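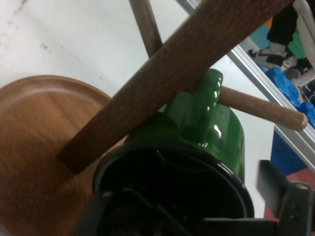 Looking after wood in the kitchen

Posted January 9, 2025 by Dace Zariņš

Quick one before work. Got a pile of emails over the holidays asking about boards and bowls and spoons, mostly people who unwrapped something nice and are now scared of it. So, everything I know, in no real order. Skip to the bits you need.

Washing

Hot water from the tap, drop of dish soap, soft sponge. Rinse. Dry with a towel right away. Then stand it up so air gets to both sides.

No dishwasher. Not on the short cycle, not on the top rack, not "just this once." I split a maple board that way in my first apartment, clean down the glue line, and I can still hear the crack it made when I pulled it out.

No soaking either. A spoon left in the pot overnight goes furry. A bowl left in the sink goes oval.

Wash both sides even if you only used one. Sounds fussy. But if one face gets wet and the other stays dry the board cups, and then it rocks on the counter every time you chop an onion.

Drying

Towel first, then air. On edge, leaned against the backsplash or in a rack. Flat on the counter traps water underneath and you get that gray ring.

Not next to the stove. Not on top of the radiator. Not in a sunny window in May with the heat of the glass behind it, which I have done, and lost a salad bowl.

If you've got a dish rack with metal wires, put a folded cloth where the wood touches. Cheap wire racks rust and the rust prints onto damp wood. Black marks, see below under stains.

Oil

Food grade mineral oil. From the drugstore, the pharmacy aisle, it's usually way cheaper than the little bottles in the kitchen store and it's the same sort of thing. Read the label, you want plain, no scent.

How I do it:

Wood has to be bone dry. Leave it overnight after washing.
Warm the bottle in a bowl of hot tap water, five minutes.
Pour a puddle, bigger than you think.
Rub it round with a piece of old t-shirt. Ends of the board too, the end grain drinks the most.
Leave it for a few hours or til morning.
Wipe off whatever's left sitting on top.

New board, do it once a week for the first month. After that when it looks thirsty. Test: flick some water on it. Beads up, fine. Soaks in and leaves a dark patch, time to oil.

Do not use olive oil. Or sunflower, or corn, or whatever is by the stove. They go sticky and then they go rancid and the whole drawer smells like old crayons. Walnut oil does dry hard but check who eats at your house, nut allergies.

Wax

Optional. Nice though. Beeswax melted into mineral oil, one part wax to four parts oil by weight. Old jar in a pan of water on low, stir with a chopstick, let it cool with the lid off. Don't walk away from it. Keeps for ages in the cupboard.

Put it on thin over the oil. Wait twenty minutes, buff with a dry cloth. Good for handles, mug trees, trays, anything that gets touched more than it gets cut on.

If you don't want to make it, Stonus do a tin I like, the 70 gram one. Goes a long way. Smells a bit of honey. I pay for my own before anybody asks.

Smells

Onion and garlic: coarse salt, half a lemon, scrub with the cut side, leave it a few minutes, rinse, dry.

Fish: same but baking soda paste first. Rinse that off before the lemon or it just fizzes and you've done nothing.

Still smells? White vinegar and water half and half in a spray bottle. Spray, wipe, dry. The vinegar smell goes by itself in an hour or so.

Or do what my mother did and keep one board for onions with a notch cut in the corner so you know which by feel. I have two boards now, never been happier.

Stains

Beet, berries, turmeric. Lemon and salt again, then leave it out of direct sun for a day or two, a lot fades by itself. Turmeric won't really leave. Accept it or sand it.

Black marks are usually iron touching damp wood. A cast iron pan put down wet will do it in minutes on oak. Lemon juice on a cloth, lay it on the mark ten minutes, rinse well. Usually goes or gets much lighter.

White rings on waxed stuff, like a tray where a hot mug sat: rub with a little wax on a cloth, warm it with a hair dryer on LOW, rub again.

Red wine, be quick. Salt on it straight away. After that it's same as beets.

Fuzzy wood

Wash it, dry it, feels like a cat's tongue. Normal. Water raises the grain. Fix it once and it mostly stays fixed.

Wipe with a damp cloth on purpose, let it dry right through, then sand lightly with fine paper, 320 or so, going WITH the grain. Do that twice. Then oil. Spoons especially. A new spoon from a market stall nearly always needs this and takes ten minutes in front of the tv.

Wipe the dust off with a damp cloth before you oil or you'll be making paste.

Cracks

Hairline crack on the end of a board: flood it with warm oil, leave it overnight, often it closes up. Check it in a week.

Crack you can get a fingernail in: not safe for raw meat any more, bacteria sits down there. Glue and clamp if you're handy (waterproof wood glue, the kind marked ok for cutting boards, read the back), or retire it to bread only, or put a plant on it.

Crack in a bowl: I don't glue bowls. They keep moving. Fruit bowl now.

Warped board

Lay a damp towel on the counter, put the board hollow side down on it, so the dished side takes up water. Something heavy on top. Overnight. Then stand it on edge to dry slow. Works maybe half the time. If it springs back after a week it was cut badly and that's not your fault.

Mug trees and stands

Reader question from Omolara Olatunji, who asks why her mug tree wobbles. Three likely things.

The post has shrunk in the base. Winter air, heating on, wood dries and gets thinner. If there's a screw underneath, tighten it, quarter turn at a time. If it's just glued, twist the post out gently, scrape off the old glue, new glue, stand it straight and leave it alone for a full day.

An arm is loose. Same deal but smaller. A drop of glue on a toothpick gets it right down in the hole. If the hole has got too big, wrap one layer of thin wood shaving round the end of the peg before it goes back.

Or the foot's not flat. Put fine sandpaper on the table, gritty side up, and slide the whole stand over it in circles. Felt pads after.

And hang the mugs evenly. Two big ones on one side and it'll lean no matter what you glue.

Oh and dry your mugs first. Water runs down the handle and sits right where the arm meets the post. That's where the black starts.

Plates and trays

Wooden plates are for toast, cheese, cookies, things like that. I wouldn't put a juicy steak on one you like. Saucy stuff gets in under the rim and stays there, so when you wash it run the sponge right round the inside edge, people miss that bit.

Don't stack them wet. Don't stack them damp. If you stack, slip a paper towel inbetween for the first day.

Knife marks on a plate: sand and oil, same as fuzzy wood above.

Microwave, no.

Buying secondhand

Thrift stores are full of good wood that just looks sad. Gray and dry is fine, that comes back. Smell it though. Rancid is hard work, musty sometimes never leaves. Look underneath for wormholes with fresh dust. Walk away from those.

Shiny like glass means it's got varnish on. Ok for display, not for chopping, bits flake into the food.

My best find was in Stirkport, big market by the harbor, a dough bowl under a box of cables. Also worth a look is the back room at Adomaitis on the Hurlow road if you're ever over that way. Ask for the offcuts bin. A flat piece of hard maple and an hour of sanding is a cheese board. Ring first in winter, hours are all over the place.

What I keep in the drawer

Mineral oil
Tin of wax
Old t-shirt, cut up
Sandpaper, 180 and 320
Coarse salt
Toothpicks
Small bottle of wood glue
Felt pads

Oily rags: if it's mineral oil you can just wash them. If you ever use linseed or tung or anything that dries hard, lay the rag out flat outdoors to dry, then bin it. Those can heat up scrunched in a trash can and catch fire. Please do take that one seriously.

Couple of leftovers

Rolling pins, don't wash the ones with bearings, wipe only.

Salad bowl, wipe out with a damp cloth right after dinner, before the dressing settles in.

Pepper mills, never any water inside. Run some dry rice through, throw that out, then peppercorns.

Chopsticks that have gone rough at the tip, 320 paper, ten seconds, oil.

Butcher block counters are a whole other page and I've got a draft of it somewhere, 3,000 words and no ending. Next time. Bus in ten minutes.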